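Archive > Working Papers > Household Surfaces > Section 4

4. Stain Claims and the Kitchen Counter
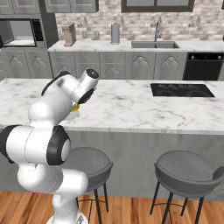
Figure 4. Kitchen island with a white marble countertop.

Does sealing a marble countertop keep it from staining? The evidence we could find supports a weaker claim: a sealer slows the uptake of oil and colored liquids, and how long the delay lasts depends heavily on the stone.

Trade literature is far more confident. The Drinar leaflet promises "lasting protection" and cites 4000 hours of testing, but does not say what was put on the stone or how the result was judged. Cevon reports that 1224 households were satisfied with its product. We asked for the questionnaire and received a brochure. Satisfaction is in any case a poor stand-in for performance, as a buyer who has just paid for a treatment has every reason to think well of it.

The Tully trial is better and still falls short. It used 200 tiles from a single quarry, all honed, and wiped each one clean within the hour. Few kitchens are kept that way. Polished slabs were left out, and so was any tile with visible veining, where we would expect absorption to vary most.

A further problem is that stains and etching are often counted together. Lemon juice and vinegar dull marble by dissolving its surface, and an ordinary penetrating sealer does little to stop this. Julska's before-and-after scores merge the two kinds of damage into one number, so an apparent gain may reflect nothing more than fewer acid spills in the second period. We have therefore left those scores out of Table 4 and treat the remaining figures with caution. Whether yearly resealing is worth the cost remains open.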